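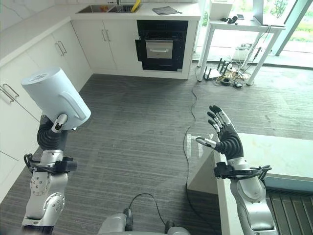

Kitchen room, Lahlou House: sink, oven and window end

Kitchen Room, Lahlou House
Room code 37
Ground floor

The kitchen room is a work and meeting room with a fitted kitchen built into it. It is rented by the day or by the month, furnished, with the fixed equipment listed on this page. Tenants bring their own food, dishes and cleaning cloths.

Fixed equipment

Sink: stainless steel, double, set into the white counter at the back of the room. Hot and cold water.

Oven: built-in, black, next to the sink cabinets, with a stainless steel drawer front. Electric. The oven has its own switch, marked on the panel in the hallway. Turn it off at the panel when you leave for the day.

Cabinets: white, with silver bar handles, along the left wall and under the sink. The cabinets do not lock. Please keep the space under the sink clear so the shutoff valve can be reached.

Floor: dark gray striped carpet tiles. Single tiles can be lifted and replaced, and spares are kept in the building store. Tell the office about a spill the same day. Keep the slatted floor grate open and do not stand boxes on it.

Window: large, teal-gray frame, with greenery outside. The room gets daylight for most of the day in summer. Blinds can be ordered for monthly rentals.

Furniture

White worktable and white side table with thin legs. Both can be moved. Lift the tables when you move them, as dragging pulls at the tile edges. Chairs come from the store and should be requested when you book.

Power and network

Wall outlets are on the window side and above the counter. The combined load on the counter outlets is limited to 2,000 watts, so run a kettle or a hot plate, but not both. Wireless internet is included. If you need a wired connection, ask for it at least two working days ahead.

Rates

Day rental is $274, including water, power and heating. Monthly rates depend on the length of the lease and are quoted by the office. Cleaning of the floor and windows is included. Cleaning of the oven is charged if it is left dirty.

Access

Tenants get 2 keys per rental. The front door of the building is open during office hours, and the room key also works on the side entrance. Deliveries can be left at the front desk, labeled with the room code.

Contact

Bookings: Bouchra Amrani, Lahlou House office
Repairs and spare tiles: Kalevi Partanen
Ask for the kitchen room by its code, as there is a smaller kitchenette on the floor above.

Page updated Jun 14, 2019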